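Saltetti Bench Sim Pack

The Saltetti is a ready-made simulated workbench for anyone building an arm at home or in a shared shop. Load it, and you have a gray arm on a dark pedestal, a two-finger gripper, a plain table and a handful of small things to pick up. I put the first version together at the Flalluden workshop while my own gripper mount was still in pieces, and I've been fiddling with it happily ever since!

The starter task is dice. Three of them, blue, black and green, with a thin flat sheet in the middle of the table. The black one starts on top of the sheet, so your code has to cope with two different heights from the very first run.
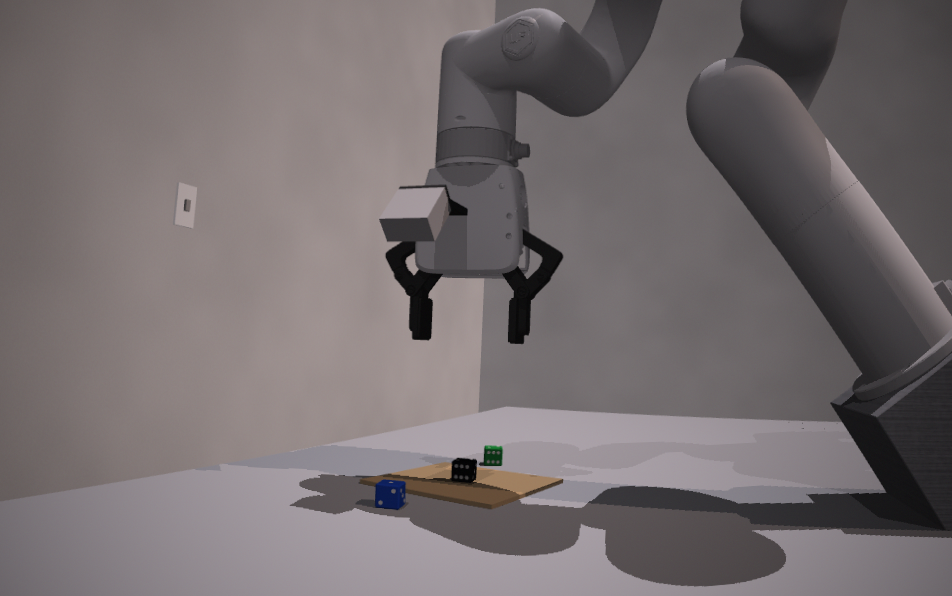
Every start position lives in one plain text file, and you can change it while the sim is running. Nudge a die over, hit reload, try again. The pack comes with 40 saved layouts, and I'm adding more in September (mostly awkward ones, with dice close together). Lighting is a separate setting, and I'd really urge you to play with it. My color picking worked beautifully until I moved the lamp and the arm's own shadow landed across the work. I spent a whole evening on that one and enjoyed nearly all of it.

What you get:
The arm, gripper and table models
40 saved layouts
5 lighting setups
A short script that opens and closes the gripper, good for a first test
Download size: 317 MB

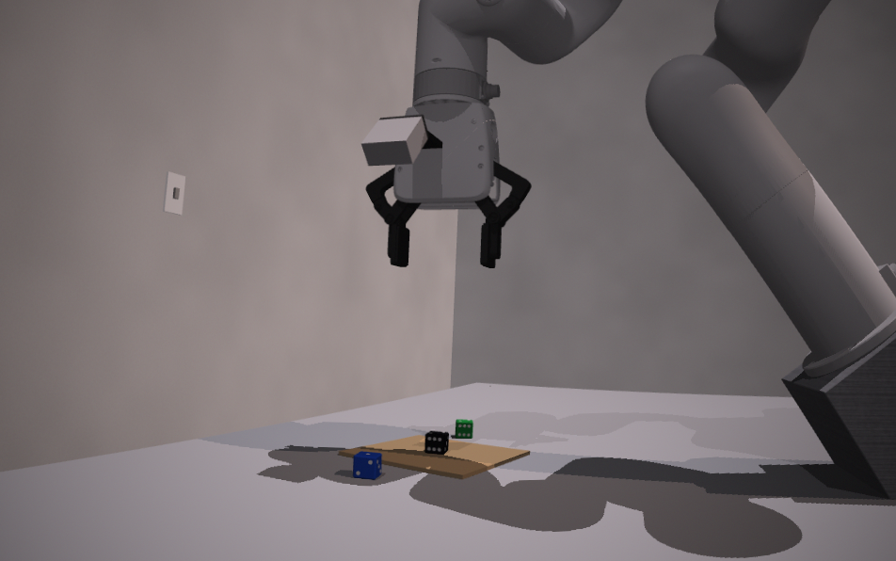
Ekene Igwe wrote in to say that the layouts loaded fine on an old laptop, but that the gripper script closed too fast for small parts until the speed was cut to 43 percent. Could that be the default? Yes, and it will be in the next update. Until then, the speed is the second line of the script.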